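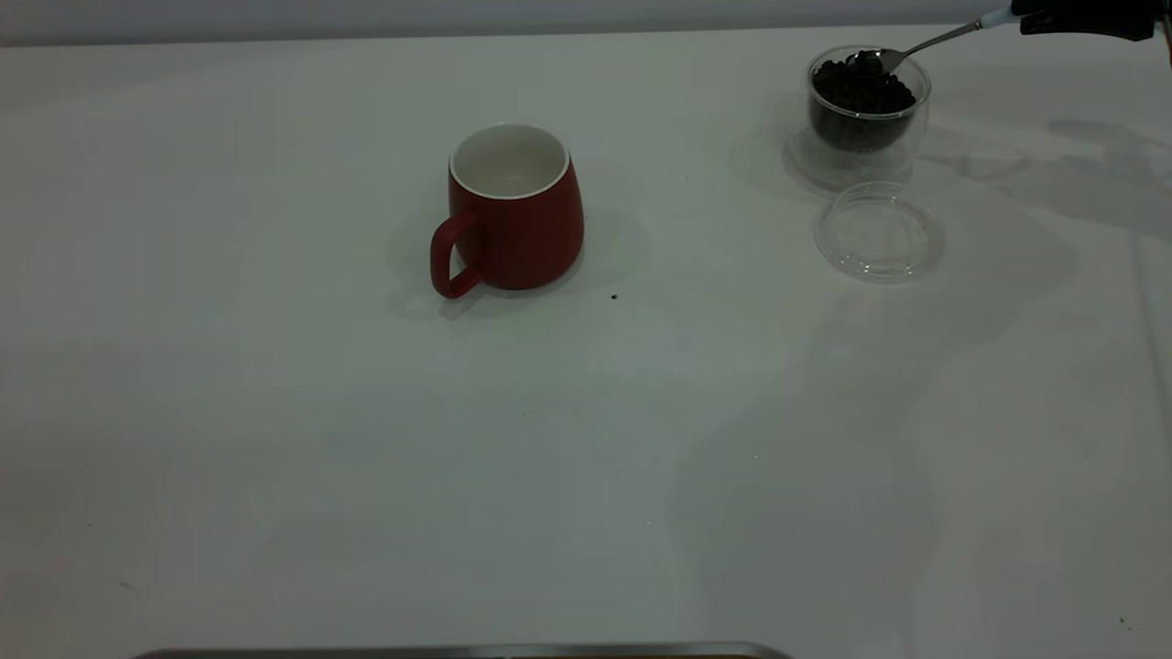 Baltasar Acuña wrote in to tell me I'm quite wrong about second breakfast, and that in Prundurberg they've always had it at half past ten, standing up, with the radio off. I stand corrected! I'd put it at eleven in the last letter and I've had more post about that than about anything I've written on the allotments.

So I tried it his way all week. Rye bread, butter, the hard cheese from Henríquez (the one with the seeds, if they've got it in), and a pot of tea strong enough to tan leather. By Friday I'd sneaked a chair in — my knees aren't what they were — and Hiu-tung Hsiao says that makes it an early lunch and I should own up.

Anyway, we're doing a proper one together at the Bultano hall on Thu 8 May. Doors at nine, bread out when Baltasar says so. It's 4 to get in, tea included, and please bring your own butter if you're fussy about salt. I'm very fussy about salt. Jam swaps go on the long table by the coats.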